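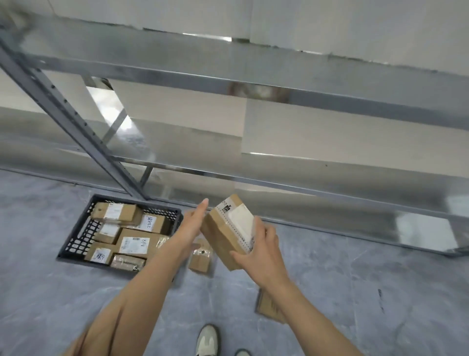 *Fig. 1. Galvanised shelving, upper and lower boards.*

## 4. Opening your Kilach collection point

You have the keys, the shelves and a village full of people who buy things late at night. Allow one morning for this section, and a second if you assembled the shelving without reading section 3.

1. Bolt the uprights to the wall. The Fukuda bracket pack holds 12 bolts. Use them all, however sturdy things feel.
2. Label the shelves before the first delivery. Letters from left to right work well. Themes based on garden birds have been tried at Sturnby and were not a success.
3. Switch on the Sinent terminal and wait for the green light. Pressing the button again starts the wait again.
4. Enter your site code, 1,534 for Sturnby, then press **Save**. The **Back** button also looks as though it saves. It doesn't.

> **Caution:** Keep walkways clear. A parcel on the floor is a parcel somebody will stand on.

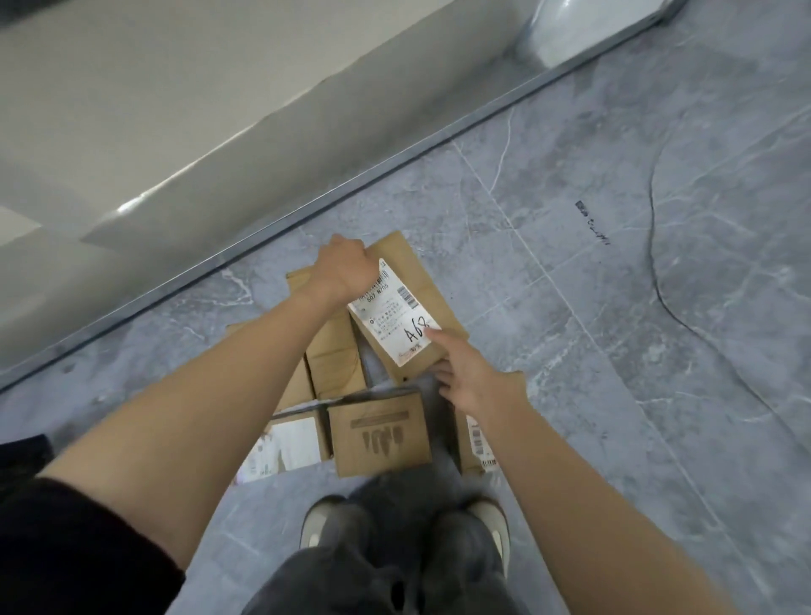 Kilach Set-up Guide | 12

### 4.1 Taking in a delivery

5. Check each label against the driver's list before you sign.
6. Write the shelf code in the log, in ink.
7. Put heavy items low down. Your knees may object, but your head will be grateful.

> **Note:** Code 93 on the terminal means the paper roll is empty. Code 2 means it is in backwards.

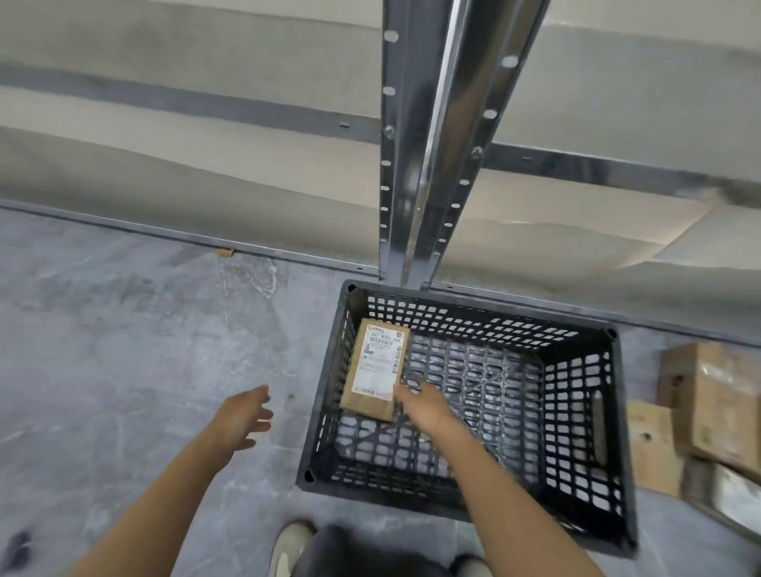
One correspondent objects that all this is far too much fuss for a village shop, and that "we managed perfectly well with a biscuit tin and a good memory". Sites using the biscuit tin method should still complete steps 5 and 6.

8. At closing time, print the day's list and pin it by the till.
9. Lock the parcel room, then try the handle.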